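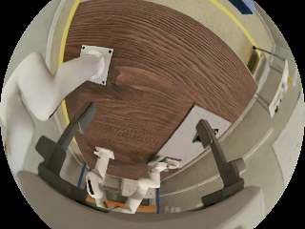
Figure 3. Simulated wide-angle view of a white robot arm mounted on a wooden tabletop.

4.2 Choice of play after a penalty

We now turn to what teams did when they were awarded a penalty within kicking range. The captain in these leagues has three main options: kick at goal, kick to touch for a lineout, or tap and run. Scrums were also chosen, but so seldom outside the last few minutes of a half that we group them with taps in what follows.

The sample consists of 1157 penalties from the two seasons described in Section 3. Each one was coded from match video by Yusuf and Tekleab, working separately. Where they disagreed on the spot of the penalty, the distance nearer to the posts was used. Disagreements over the option chosen were settled by watching the clip again with a third coder. Most of these came from matches at Skevham, where the touchline camera stands low and the far corner is hard to see in poor light.

Teams in the bottom third of the table at kickoff kicked at goal more often than teams in the top third, and the gap was widest in the opening quarter of the match. This agrees with what coaches told us in the interviews. A side that has been losing wants something on the scoreboard early, and three points from a penalty looks safer than a lineout that has been going wrong for a month. The coach at Bidano put it in those terms, and so did both assistant coaches at Yazzie.

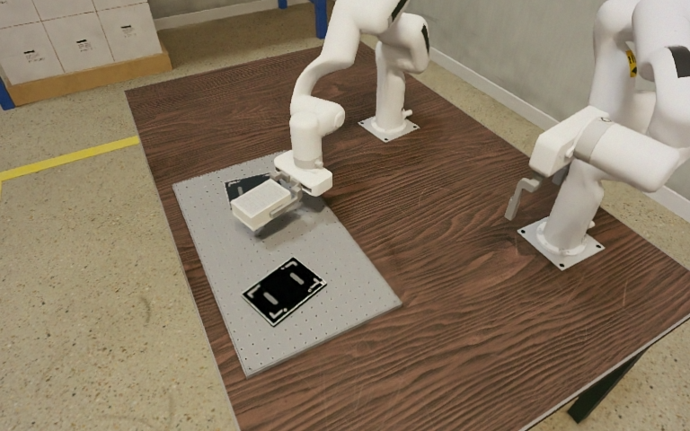
The pattern changed after halftime. Bottom-third teams that were ahead by seven points or fewer went on kicking at goal at much the same rate. Those that were behind by the same margin moved sharply toward the lineout, even from positions straight in front of the posts. Top-third teams showed no such split. Their choice in the second half depended mainly on distance and angle, and the score made little difference until the last ten minutes.

We considered whether this was simply a matter of having a reliable kicker. Smaller clubs often have only one, and he may be off the field by the final quarter. To check, we dropped all penalties awarded after the first-choice kicker had been replaced. The split between leading and trailing teams stayed the same in direction and became slightly smaller. A second check left out the 22 matches played on a neutral or borrowed field, with no change worth reporting.

Wind is harder to deal with. Muñoz noted wind direction at the home matches he attended, but for the other grounds we relied on the video and on the match secretary's notes, and the notes are uneven. Fulano's were very full. At two other clubs there were none before March. We therefore do not include wind in the main model, and the results for kicks from wide positions should be read with this in mind. 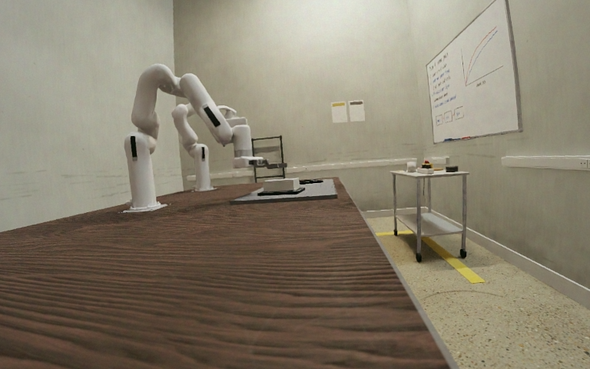

Matches between two bottom-third teams deserve separate mention. Coaches and players described these as games that counted double, and we expected more caution from both sides. In the first half that is what we found – nearly every penalty in front of the posts was kicked at goal. In the second half the trailing side was quicker to give up the three points than in any other kind of match, and it did so earlier. Several of the lineouts that followed were lost at the throw. Iwasaki has suggested that hookers on these teams get little practice under pressure, but our data do not let us test that.

The penalty count itself did not differ much between types of match. Referees gave slightly more for offside when two bottom-third teams met and slightly fewer at the scrum. Neither difference holds once the referee is included in the model.

One limit applies to the whole section. We coded the option the team took and have no record of options discussed and turned down. Pennington's field notes mention captains changing their minds after a shout from the bench, and in the coding these appear as ordinary decisions by the captain. Section 4.3 takes up the role of the bench using the interviews alone.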